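# Chapter 6: A Place for the Small Stuff

I once spent most of an October morning looking for a lid.
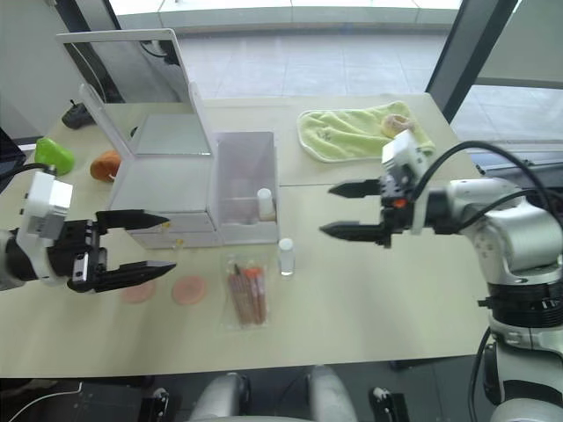 It was a white lid, the size of my thumbnail, and it belonged to a travel bottle of moisturiser that I'd left on the table the night before. I found it in the fruit bowl. By then I'd missed my bus, had a sharp word with my flatmate Rima and pulled every drawer out of my dresser, and I'd like to say I learned something that day, but I went on living like that for another two years.

So this chapter is about vanity cases, pouches, little bottles and the bits that go with them. If you've come straight from Chapter 5 (wardrobes), you'll notice the work gets fiddlier from here. Big things are easy to tidy! A coat is either on the hook or it isn't. A sponge can be in a drawer, under a drawer, down behind a drawer, or in your gym bag with a banana.

## 6.1 Start with the case open

Most students want to start by wiping things and lining them up. I did too. When I took my first home organisation course at the Grurmont centre, our teacher, Vesela Hodžić, walked around the room lifting lids. "Open it right up," she'd say, and then she'd go and stand at the window until we had.

A tabletop case with a mirror in its lid is a good one to learn on. With the lid up you've got your mirror, you've got drawers across the front, and on some of them there's a see-through compartment at the side for the taller things. That makes three kinds of space in one box, and each wants a different sort of item:

- **Drawers** suit flat or small things you can pick out with two fingers.
- **The side compartment** suits anything that stands up, small bottles above all.
- **The tabletop in front** is for whatever you're using right now, and it should be bare again when you've finished.

I'm strict about that last one. The front of the table is where clutter breeds. One bottle gets left out beside the case when its mate is already standing in the compartment, and by the end of the week it has company.

## 6.2 What doesn't belong

Before you put a single thing away, take out the strays. I keep a shallow basket by my feet for this and I don't stop to rehome anything until the whole surface is done. If you walk a stray to the next room you'll end up putting a load of washing on. I speak from experience.

Strays come in two sorts. The first sort is obvious: a computer mouse, toy vegetables, a bun. Anybody with small kids will know the toy vegetable problem (my nephew's green capsicum has turned up in my case, my colander and, once, my bed). The second sort is harder to spot because it looks like it belongs. Hair ties from a brand you never liked, samples you were handed at the chemist, a brush so stiff you wouldn't use it on a shoe. Those go in the basket as well.

Tarek Jaber, who tested the exercises in this book with his evening class, had his students tip out everything they owned in this category and weigh it on kitchen scales before and after. I thought that was a bit much until I tried it. Keep a note of your own figures, as we'll come back to them in 6.5.

## 6.3 Soft things, long things

Sponges and pads first. They need air, so don't shove them in a closed drawer when they're damp. Lay them flat, side by side, on a clean towel for the night. Any old towel will do, though I've got a soft spot for a fluffy one, and a colour that shows up a smudge of foundation tells you when it's due for the wash. If a pad still feels cool in the middle next morning, turn it over and give it longer.

Brushes are long and annoying. They roll, they poke, and they never quite fit the drawer you'd planned for them. A clear pouch sorts most of this out. You can see what's in there without unzipping anything, and the whole bundle moves in one go when you want to clean the table. Put them all facing the same way. My friend Ghada reckons this is fussy, but she's also the one who borrows mine.

One small warning about pouches: they fill up. Every time you add something, have a look through for the one you haven't touched in ages.

## 6.4 Bottles

Lids tight, labels out, tallest at the back. I could stop there, but there's a bit more to it, mainly leaks. A bottle that stands in a frosted compartment is only half visible, so you won't notice a dribble as quickly as you'd think. Lift each one and run a finger under the base once a week. It takes no time.

If you decant into small plain bottles, label them before you fill them. Two clear bottles with white caps look exactly the same at six in the morning, and toner is not a nice thing to find on your toothbrush.

### Before you go on

Pick one surface at home, no bigger than a tea tray, and clear it using the order in this chapter: lid open, strays out, soft things, long things, bottles. Write down what you put in the basket and where each item ended up. Bring your list to the next session, and bring the strays you couldn't place too. We'll be using them in 6.5.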